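11 November 2024

Gripper swap, wrist camera, second go at the Nuvard fingers

Samira wants a yes or no on the Nuvard fingers by the end of the week. I'm writing down what I have so far, which is less than the mail thread makes it sound.

Setup: same arm as before, white table, overhead lights on, blinds as they were. Wrist camera on the short bracket. Controller on the Cocco build that Giang put on last week. I left the speed limit at 60 percent for everything, both finger sets, so at least that part can be compared.

Vy's summary from Friday says the Nuvards are "clearly better on soft goods." I went through her log and I don't see clearly. Her Brando runs were done before the bracket got moved and her Nuvard runs after. The camera looks at the table from a different angle in the two sets, and the grasp planner takes its approach height from the camera. So either the fingers are better or the planner had a better view. Can't tell from that log. I said so in the thread and got a thumbs up, whatever that settles.

Calibration first. Reprojection error came out at 2 pixels after the redo, down from 4. Fine for this work. Anastasia thinks 4 was fine too and that I'm stalling. Maybe, but I'd like one number in this comparison I don't have to argue about later.

Brando fingers, bracket in the new position: cloth pickups went better than in Vy's log. Same fingers, same arm, same cloths out of the same drawer. That is already most of the "improvement" she credits to the Nuvards. Two of the misses were the usual thing where the tips skid along the fabric and bunch it without closing on it. One miss was a timeout from the controller, so I struck it out and reran it.

Nuvard fingers: still going. First impression is that they pinch thin stuff well and are vague on anything with a thick seam. The pads feel grippier by hand. I don't trust "by hand" much, since the last set felt great by hand too and we sent it back.

Things I don't like so far:

The Nuvard mounting plate has play in it. I can rock a finger with my thumb. Hằng says it goes away once the screws are torqued to spec. I torqued them to spec. It did not go away.

Shadow. With the lights where they are, the arm throws a big soft shade on the table right in the working area, and the segmentation has opinions about it. On dark cloth no trouble. On the pale gray cloth it drew the mask around the shadow edge twice and went for bare table. This has no bearing on which fingers are better but it lands in the failure column all the same. Need a separate code for it in the sheet. Vy's sheet has only "miss."

The Pestum demo video. Anastasia keeps linking it. It shows the same style of finger lifting a folded towel, over and over, same towel, same fold, same spot. I would like to see it do a sock.

Price: 698 for the Nuvard pair, against Brandos we already own and have spare pads for. If they win by a lot, fine. If they win by the width of a calibration error I'm going to be annoying about it in the meeting.

Open fingers do stay out of the way of the camera, I'll give the layout that. Wide open, the wrist view has plenty of table between the tips and the far corner is still in view, so the planner can see a target before it commits. My worry was that we'd lose the middle of the image to our own hardware. We lose the lower corners and that's livable. The planner crops those anyway, according to Giang, though I haven't found the line in the config where it does.

To do before I answer Samira:
- rerun Vy's whole Brando list with the bracket where it is now, no skipping the boring ones
- same list, Nuvard, same order
- shim the mounting plate or get Hằng to come and rock it herself
- move one light and see if the gray cloth problem goes with it
- ask Giang which crop the planner is using

If anyone reads this before the reruns are in, please don't quote the first impressions above. They're notes. Parking the arm at the start pose over the near edge of the table between runs from now on, fingers open, so that every run begins from the same view and I can stop wondering about that as well.

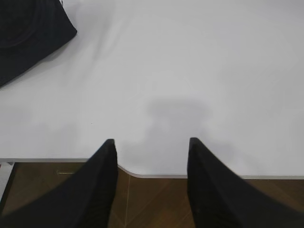 Also the Cocco build logs finger width in two different units depending on which screen you export from. I lost most of an hour to that. Use the export on the run page, not the one under diagnostics, until Giang has had a look.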